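Chapter 5
Small Waste Containers at the Workstation

Objectives
After studying this chapter, the reader should be able to:
distinguish point-of-use containers from collection containers;
calculate the working capacity of a container from its nominal volume;
select a lid type suited to the waste produced;
position a tabletop container in relation to the work area;
set an emptying interval and a cleaning method.

5.1 Scope

Chapter 4 dealt with floor-standing bins and the routes by which their contents leave a building. The present chapter deals with the smallest link in the same chain, the container that stands on the work surface itself. Such containers are found in offices, sewing rooms, dental laboratories, kitchens and repair shops. They receive scraps, wrappers, wipes, thread ends, tea bags and similar items at the place where these are produced.

Containers for sharps, solvents, hot ash and infectious material are excluded. They are governed by separate rules and are treated in Chapter 11.

5.2 Terms

A point-of-use container is any open or lidded vessel that receives waste within arm's reach of a seated or standing worker. A collection container is one into which several point-of-use containers are emptied. The nominal volume is the volume of the body filled level to the rim. The working capacity is the part of the nominal volume that can be filled before the lid is obstructed or waste begins to spill. The two values should not be confused. Sales literature normally gives the first, and the user is concerned with the second.

The footprint is the area of table covered by the base. Clear reach is the straight distance from the worker's usual hand position to the opening, measured horizontally.

5.3 Working capacity

A lid that swings inward takes up space inside the body. The waste must remain below the lowest point reached by the flap, or the flap will stick open. For a container with straight walls, the working capacity is found by multiplying the internal base area by the usable height, where the usable height is the internal height less the swing depth of the flap.

Consider a cylindrical body with an internal base area of 52 square centimeters, an internal height of 10 centimeters and a flap swing depth of 2 centimeters. The usable height is 8 centimeters and the working capacity is 416 cubic centimeters. The nominal volume of the same body is 520 cubic centimeters. One fifth of the nominal volume is therefore lost to the lid.

A liner reduces the figure further. Thin film liners trap air between film and wall, and the loss depends on how carefully the liner is seated. In the exercises at the end of this chapter, a lined container of this size is assigned a working capacity of 400 cubic centimeters.

5.4 Lid types

Open top. No lid is fitted. The container is quick to use with one hand and gives no protection against drafts or odor. Suitable for dry, heavy scraps such as cut wire.

Lift-off lid. The lid must be removed and put down somewhere, so that a second hand and a second area of table are needed. Suitable for waste added only a few times in a shift.

Swing flap. A panel set into the lid turns on a pivot and returns under its own weight. One hand is enough, but the fingers or the waste must touch the flap. Flaps should be wiped more often than the body.

Push-button lid. A latch releases a sprung cover. The cover stays open until it is pressed shut. Sticky residue in the latch is the usual cause of failure.

5.5 Placement

The container should stand behind the main work area and to the side of the hand that discards. Placed in front of the work, it will be struck by the forearms. Placed too near an edge, it will be knocked to the floor when the table is wiped or when material is drawn across it. Where two tables are pushed together, the base should not straddle the joint. Table tops are seldom exactly level with one another, and a light container set across a seam will rock.

Light-colored containers on light-colored tables are common in clean work. They show soiling early, which is useful for inspection, but the outline is less easily picked out from the side of the eye. A darker mat under the base corrects this at little cost.
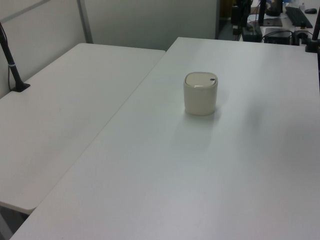 Readers who used the earlier edition at the Trernness training workshop objected that the placement rule assumes one worker to a table; Malý wrote that where two people share a surface, the container ends up on one person's discarding side and in the other person's way, and that a second small container settles the matter better than any compromise position. The objection is accepted. The rule above should be read as applying to each worker separately, and shared tables are taken up again in Section 5.8.

5.6 Stability

A tabletop container is nearly empty for much of its working life, and its stability should be judged in that state. The body is placed on the table and pushed lightly at rim height with one finger. It should slide before it tips. If it tips first, the base is too narrow or too smooth a fit for the height, and weight should be added inside the bottom, below the liner. The Drenar pattern of container has a recess for this purpose. The Jemstead pattern has a plain base and takes a flat steel disk.

Rubber feet increase grip and so make tipping more likely when the container is struck high on the body. They should be fitted only to low, wide forms.

5.7 Emptying and cleaning

Dry waste is emptied when the working capacity is reached. Food waste and damp wipes are emptied at the end of each shift, whatever the level. The lid is removed first and set upside down on a wipe, never directly on the work surface. The liner is gathered, closed and carried to the collection container.

Body and lid are washed separately in warm water with a mild detergent, rinsed, and dried in the open position. Abrasive pads should not be used on matte plastic. The scratches hold dirt and the surface will then look gray after every wash. The seam around a flap is cleaned with a soft brush.

Review questions

1. A cylindrical container has an internal base area of 60 square centimeters, an internal height of 12 centimeters and a swing depth of 3 centimeters. Find the nominal volume and the working capacity.

2. State why a lift-off lid is unsuitable for a worker who discards thread ends every few minutes.

3. A container tips before it slides. Name two changes that could be made, and one that should be avoided.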